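Skerus Perforated Parts Tray and Compartment Sorting Tray

Bench trays for nuts, fittings and other small turned parts. Sold singly or as a pair.

The Skerus pair is made for benches where small metal parts have to be emptied out, looked over and put away in order. Parts go into the steel tray first. From there they are moved one at a time into the blue plastic tray, which is divided into square compartments so that each part has its own place.

The steel tray is stainless, with a raised rim on all four sides and a flat floor punched with small round holes. The rim stops parts rolling onto the bench. The holes let oil, rinse water and fine swarf drop through, so it is best stood on a wipeable sheet or over the Drinuneck drip pan (sold separately). There are no feet, and the tray sits flat.
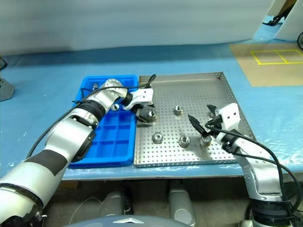
Can the steel tray go through a parts washer?

It can be washed with the parts still in it, in any spray or dip washer running at up to 90 degrees. Let it drain before lifting it out, and dry it the same day if you use an alkaline cleaner. The blue tray should be washed by hand in warm water with ordinary washing-up liquid. Solvents will dull the plastic and may soften the ribs.

Using the sorting tray

The compartments are all the same size and open at the top. They suit short, chunky parts that you want to pick out again with fingers or tweezers. Long bolts will lie across the ribs and are better kept in the Ustitz long-bin range. The ribs are moulded in one piece with the base, so thin washers cannot slip underneath from one compartment to the next.

We do not print numbers or letters on the tray. Customers who need them usually stick labels along the rim, or use the paper grid that comes in the box. Further copies of the grid can be had from the office free of charge.

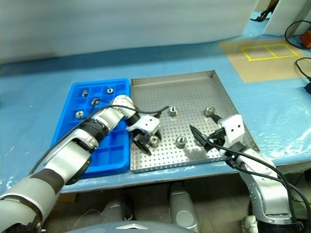
Most of our customers use the two trays side by side, with the steel one on whichever side the parts arrive. Leave enough room to get a hand in from the front. A plastic sheet over the bench makes cleaning up easier and can be thrown away when it gets oily. Hexagonal nuts and short round fittings can share the blue tray as long as each has its own cell, as with the silver cylindrical fitting in the upper-left cell and the nut near the top centre. If you sort by thread as well as by shape, keep a gauge on the bench and check each part before it goes in, as threads close in size are easy to mix up by eye.

Care

Wipe the steel tray after use. Smudges and oil marks on the floor come off with a damp cloth and a little detergent. Avoid wire wool, which leaves bits in the holes. A blocked hole can be cleared from below with a wooden cocktail stick.

Ordering

Pair, steel and blue: order code 971
Steel tray only: order code 971-S
Blue tray only: order code 971-B
Paper grids: free on request

Trays leave our store within 5 working days. Orders of 200 trays or more are packed on a pallet and need a delivery address with a forklift or tail-lift access. Please ask for a price before ordering in that quantity. The current price list runs from April.

For trade accounts and questions about sizes, ask for Percy Mamani in the sales office.

Related items

Drinuneck drip pan
Ustitz long-bin range
Skerus tray lid, clear
Sadeghi bench sheet, roll
Sadeghi thread gauge set

Contact us | Delivery and returns | © Sadeghi Bench Supplies | Back to top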